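A new home for the handpiece workshop

Regular customers will know that we have been promising to move the handpiece repair bench out of the back corridor for longer than any of us would like to admit. Well, it has happened at last, and as of Tuesday, September 8, 2026 all repairs and servicing for dental handpieces will be done at our Balevley premises, on the ground floor, with proper daylight and a door that shuts.

For those of you who have only joined our mailing list lately (and there are quite a few of you after the spring open day, which was lovely to see), Drilteck began as a repair business and only took up selling new equipment later on. Arnel Tolentino started out mending turbines for the practices within cycling distance of his flat, and he kept the finished jobs in a biscuit tin on the handlebars. The tin is still with us. It has moved to Balevley too, and it now holds spare O-rings, so please don't help yourself to a biscuit if you call in.

What does the move mean for you? Very little changes in the way you send things to us. Please carry on using the padded return boxes, and do put the job slip inside the box and not taped to the lid, as we have had a few arrive this year with nothing but a sticky corner where the slip used to be. If you have run out of boxes, ring the front desk and Kenneth Yap will pop some more in the post the same day. We'd also ask, as ever, that every handpiece is cleaned, sterilised and bagged before it leaves your practice. Most of you are very good about it, and we do notice and we are grateful.

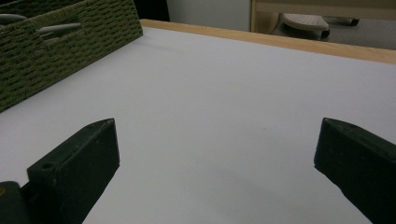 The other piece of news is that Njål Fjeld has joined us to look after bearings and chuck replacements. Njål spent 12 years on the bench at Navarro before he and his family moved over here, and he has opinions about lubrication that he will happily share with anyone who stands still long enough. He asked me to pass on the most common one, so I shall: oil the handpiece before it goes into the autoclave, every time, and run it for a few moments afterwards to clear out what's left over. He reckons a good half of the worn bearings he sees have simply gone dry, and it does seem a shame to pay for a new set when a squirt of oil would have seen you through to Christmas.

With two people now on the bench we can take in more work than before, and we have brought in a fixed price for a standard turbine rebuild. It is £319 with new bearings, a new chuck and return postage, and we will still telephone you before doing anything beyond that. Courtesy handpieces are free of charge while yours is with us, though we do only have so many, so please send them back promptly when your own comes home.

While I have your attention, the last of the Tisix surgical burs are being cleared to make space on the shelves. We have 300 packs left in assorted shapes, mostly rounds and tapered fissures, all in date and sealed. Once they are gone they won't be restocked, so if they are a favourite with somebody in your surgery, now would be the moment.

We are hoping to run another maintenance morning in February, with tea and something from the bakery over the road, and Njål has already been talked into giving the demonstration. Nurses and trainees are especially welcome. If you'd like a place kept for you, just mention it next time you ring or write it on your job slip.

With warm wishes from all of us on the ground floor,

Dexter Villanueva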